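Ticket 2258: right arm drops out partway up when hanging (Clullach cell)
Opened by Zlata Fedoruk, Wednesday, 9:40 am
4 comments · 2 shares 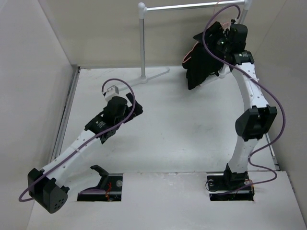 Morning everyone, and sorry in advance for the length, but I've been chasing this one long enough that I'd like it all in one place. The right arm on the Clullach cell keeps losing its gripper connection when it goes up to the rack, and then the whole arm faults and holds position until somebody clears it. The left arm has been perfectly happy through all of it. My first thought was the gripper itself, so I swapped that for the spare from the Pettigrew cabinet and got the same fault on the third hang. After that I started looking hard at the purple cable. On the right arm it makes a big loop out to the left, right over the garment, before it comes back across the wrist and the long white link, and there's just the one tie holding it on that link. With black cloth bunched up at the gripper like that, I can easily imagine a fold catching the loop and giving the connector a little tug.

What the log says: 18 faults in 117 hangs, all of them on the right arm, and every one with the arm reaching up. I went through them over coffee and couldn't find a single one with the arm low. The code is always "tool comms timeout," which the Grutis manual says can be the cable, the connector or the board (thanks, manual).

Things I've tried so far, in order:

Restarted the controller. No change.

Reseated the connector at the gripper end. Better for a bit, then back to the old tricks.

Powered off and flexed the cable by hand with a meter on it. There's a spot a little below the connector where the reading jumps if I pull gently sideways. I repeated that enough times to believe it.

Checked the base end down in the right cutout, too. Plugs are snug there and the orange wire tests fine end to end.

So I'm fairly sure we have a tired conductor near the top end of the cable, and I'd love to replace it before it quits altogether. Mirkton has the right length on the shelf and says it can be here tomorrow. When it goes in I'd like to add a second tie up near the wrist and take most of the slack out of that loop, but please leave enough for the wrist to turn both ways! Last October we tied one too tight and ended up doing the job twice.

Until then, please run the cell at half speed with the right arm, and stop it if you see cloth getting up around the cable.

Update, 3:15 pm: ran some 100 hangs at half speed with the cable taped lightly along the link. Two faults, both while reaching up. So slack is part of it, and the cable still needs to come off. Leaving this open until the new one is in and I've had a full shift on it at normal speed.

Zlata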